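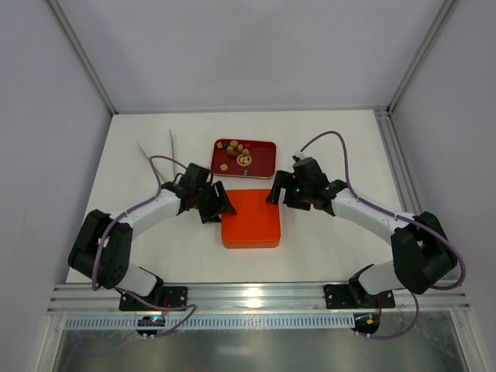

Articulation agreement

An articulation agreement is a written arrangement between two or more educational institutions, in which one of them promises to accept the courses completed at another as part of its own program. It is most often made between a college which gives diplomas and a university which gives degrees, but agreements also exist between two universities, between a secondary school and a college, and between institutions of different countries. The student who transfers under such an agreement does not need to ask for each course separately, as the decision was already taken before he or she applied.

The term is used mainly in Canada, the United States and Australia. In other places the same thing can be called a pathway agreement, a credit transfer agreement or a progression agreement. These names are not always exact equivalents, and the same institution may use two of them for different purposes.

Background

Before written agreements became common, the transfer of credit was usually decided by the receiving department, one student at a time. A professor or an administrative officer read the course outline, compared it with the nearest local course and wrote a decision. The practice still exists, and in many universities it is the normal one for students who come from an institution without an agreement. It is slow, and two students with the same transcript may receive different answers in different years.

Agreements were first made between neighbouring institutions that already exchanged many students. The oldest ones were often a single page and covered one subject, for example accounting or nursing. Later, regional systems began to make agreements for all their members at the same time, and lists of equivalent courses were published as guides for applicants.

Types

Course-to-course agreement. Each course of the sending institution is placed beside one course of the receiving institution. The list may be long, and it must be revised when either side changes a course number or a syllabus.

Block transfer. A complete diploma or certificate is accepted as a fixed quantity of credit, without a comparison of the individual courses. A two-year diploma may be accepted, for example, as the first two years of a degree, or as a smaller part of it.

Program-to-program agreement. The two institutions design or adjust their programs so that one continues into the other. The student is sometimes admitted to both from the beginning, and this variant is called dual admission or a "two plus two" program.

Reverse transfer. Credit moves in the opposite direction. A student who left the college before finishing can send university courses back and receive the diploma which was not completed. Graduates of a university who want a practical qualification may also use it.

General education agreement. Only a core of introductory courses is covered, usually writing, mathematics and some science and social science. The core is accepted as a unit by all the members of the system, even if the subjects studied afterwards are very different.

Usual contents

The agreements are different in length and style, but the following matters are normally present:

the names of the institutions and of the programs to which it applies
the credit to be given, and whether it is specified (for a named course) or unspecified (counted only toward the total)
the minimum grade or average
the residency requirement, meaning the part of the degree that must be completed at the institution which grants it
the time limit for old courses, above all in computing and health subjects
the date of the next review, and how each side may withdraw
what happens to students already enrolled if the agreement ends

The last of these is called a teach-out or grandfathering clause. When it is missing, students who chose their courses because of the agreement may find that the rules are different at the moment of transfer.

An agreement does not normally guarantee admission. It says how much credit is given to a student who is admitted, and the decision to admit is a separate one. Applicants often confuse the two, and several transfer guides now print the difference on the first page. Where admission is also guaranteed, the text must say it expressly, together with the average that is required.

Example: the Closthorpe agreement

Giraldo College, a two-year institution, and Closthorpe University signed a program-to-program agreement in the year 2000. It covered business administration and, after its first review, applied science. A student who finished the Giraldo diploma with the necessary average received 30 credits toward the bachelor degree. The remaining courses of the diploma were recorded on the transcript but did not shorten the degree.

This part of the arrangement was criticized by the college, where it was felt that second-year courses were treated as if they had no academic level. The university answered that the content of these courses was applied and that its own second year depended on a theoretical preparation which the diploma did not include. A bridging course in mathematics and statistics was introduced as a compromise. Students take it in the summer before the transfer, and after passing it they may have further courses examined one by one.

The present version of the agreement was signed on 19 Jun 2024. It has 26 course equivalencies in its annex and is to be reviewed each October. Nuvach Polytechnic joined as a third party with the same version, for the applied science programs only. The lists are kept in Mukudix, a shared database of course outlines in which any of the three institutions can propose a change, but a change is valid only after the receiving department has approved it.

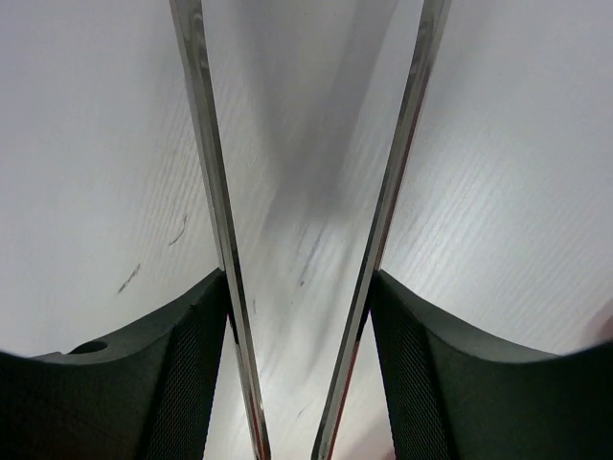

Administration

In most institutions the agreements are prepared by the registrar's office together with the faculties. The academic judgment belongs to the faculty, and the registrar keeps the record and applies it. Larger universities have a transfer credit office, and colleges frequently have an advisor who works only with students planning to continue elsewhere.

The maintenance is commonly described as more difficult than the negotiation. Course outlines change almost every year, textbooks are replaced and laboratory hours are reduced or added. If the partner is not informed, the list slowly stops describing the real courses. Some agreements therefore include a duty to give notice before a change, and others have an expiry date so that they cannot remain in force without being read.

Transcripts are a further practical matter. Credit systems are not uniform, and a course of three credits at one institution may have the weight of six at another. A conversion table is usually attached. Grades are often not converted at all: the course appears on the new transcript with a letter for transfer, and it is not included in the grade average.

Criticism

A frequent objection is that credit which is accepted is not always credit which is useful. A course may be counted as a free elective when the student's degree has no space for free electives. On paper nothing was lost, yet the student must take the same number of courses as before. For this reason some writers on the subject distinguish between transferability and applicability of credit.

Another objection concerns the balance between the partners. The receiving university generally decides what is equivalent, and the college has to adapt its courses if it wishes to keep the agreement. Instructors at colleges have argued that this pushes vocational programs toward a university model which does not suit all their students. Defenders answer that without the agreements the same judgment would be made anyway, only later and with less information for the student.

It is also observed that bilateral agreements become hard to follow when they are numerous. A college with 20 partners may have as many lists, each with its own minimum grades, and a student who has not yet chosen a university cannot satisfy all of them. Regional systems with a common core are intended to reduce this problem, although they are weaker in specialized subjects such as engineering, where the order of the courses is strict.

See also

Academic transcript
Bridging program
Credit accumulation
Recognition of prior learning
Residency requirement (education)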